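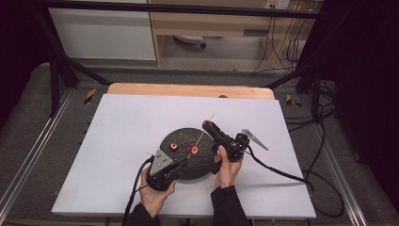
Fig. 4. White board on a light wooden table, round dark gray disc in the middle.

4. Setting up the table and the lamp

By now you should have the Weton 601 lamp out of its box and the arm joined up (section 3, go back if it still flops). This part covers getting it onto a table and pointed the right way. I did mine on the kitchen table first and then moved everything to the spare room, so I've set this lamp up twice and made different mistakes each time!

What you need

The lamp, the clamp with its two rubber pads, the small hex key, a damp cloth, and a sheet of something white to work on. Any stiff board will do. I use a shelf left over from a bookcase and it's great.

4.1 Check the table

1. Push down on each corner of the table with the flat of your hand. If it rocks, fix that first. A folded bit of cardboard under the short leg is fine (mine has been there for years).

2. Measure the thickness of the edge where the clamp will go. The jaws open to 2 inches, and they don't like a rounded edge or one with a lip underneath.

3. Wipe the edge, top and bottom, and let it dry. Crumbs under the pads will leave dents in a soft wood like pine. Ask me how I know.

Caution: Don't clamp onto glass, or onto a drop leaf. I tried the leaf of my old Magaña table and the whole thing folded down, lamp and tea included.

4.2 Fit the clamp

4. Stick one rubber pad on each jaw. They only go on one way, with the ridges facing the table.

5. If you're right-handed, put the clamp at the back left corner. Left-handed, back right. Your hand will throw its shadow away from the work and you'll be much happier for it.

6. Turn the knob until it's snug, then give it one more half turn. Please don't use pliers on it. The knob is plastic, and a spare from Mernosum took 13 days to get to me.

7. Drop the lamp post into the socket and swing the arm all the way around, slowly. It should clear the wall, the curtains and your head.

Note: The post can squeak in the socket when it's new. A little candle wax rubbed on the bottom inch took care of mine.

4.3 Lay down the white board

8. Put your board flat on the table with the near edge a hand's width in from the front. You want somewhere to rest your wrists.

9. Slide it side to side. If it skates around, cut two strips of shelf liner and lay them underneath. Tape works too, but it leaves gunk, and I spent one whole evening in September scraping it off.

The board makes a bigger difference than I expected. It bounces light back up under whatever you're working on, so the shadows get softer, and little parts show up right away when you drop them. A matte one is best. My first try was a glossy tile panel and all I could see was a bright picture of the bulb.

4.4 Power and brightness

10. Run the cord along the arm and through both clips, then down the back leg of the table. Leave a loop of slack at each joint so it doesn't tug when you move the arm.

11. Plug in and hold the button down for two seconds. The lamp comes on at its lowest setting and goes up one step with each tap, to 1000 lumens at the top. I keep it in the middle for sewing and go all the way up only for splinters and watch batteries.

12. Pull the head down until it's 18 inches above the board. Sit in your usual chair and look at the lamp. If you can see the bulb from there, tilt the head away from you until you can't.

Caution: The metal ring around the bulb gets hot after an hour or so. Use the handle on the side to move it.

If it won't come on

Check that the plug on the lamp end is pushed all the way in. It has a firm second click that's easy to miss. If you bought the Orkadden dimmer, take it out and try again without it. Two quick blinks and then nothing means the lamp is set to timer mode, and the way out of that is on page 487 of the full parts book, or just unplug it for a minute and start over from step 11.

Section 5 covers the magnifier. Leave the lamp clamped where it is for that.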